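**Dustpans and brushes: a few changes for January**

The Jardale workshop got through its cleaning supplies faster than planned last year, and most of what we threw out was dustpans. We replaced 27 of them across the two floors. Ga-eun Han went through the discard bin before it was emptied and found that many were only dirty, with grit stuck along the lip where a quick tap over the trash doesn't shift it.

From now on, please wash the pink pans at the end of your shift if they have specks or residue on them. Warm water and dish soap will do. Go over the corners and the fold by the lip with an old toothbrush, then stand the pan on its side to dry.
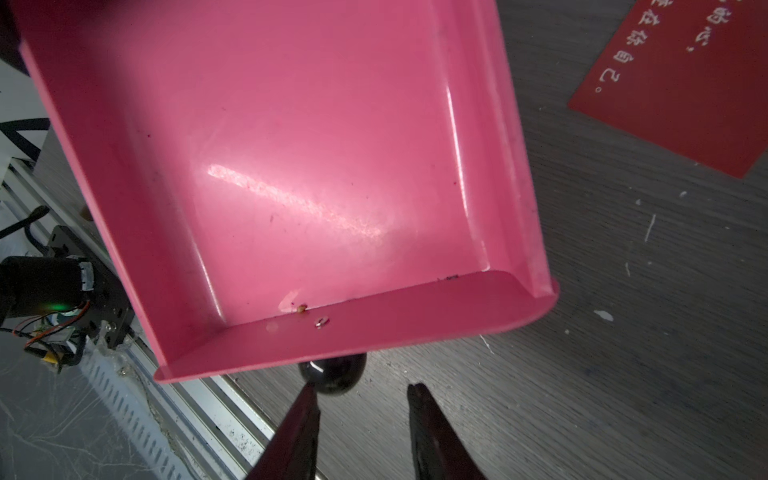

Scuffs on the inside are fine and don't need reporting. A pan should be replaced if the lip is cracked or no longer sits flat on the table. Put it on the shelf by the Ruven cabinet with a note, and Dae-han Shin will swap it at 4 p.m.

New hand brushes have also come in, 36 in total. They have softer bristles than the old ones and should pick up paint flecks from the tabletops without scratching. Old brushes can go to the loading area.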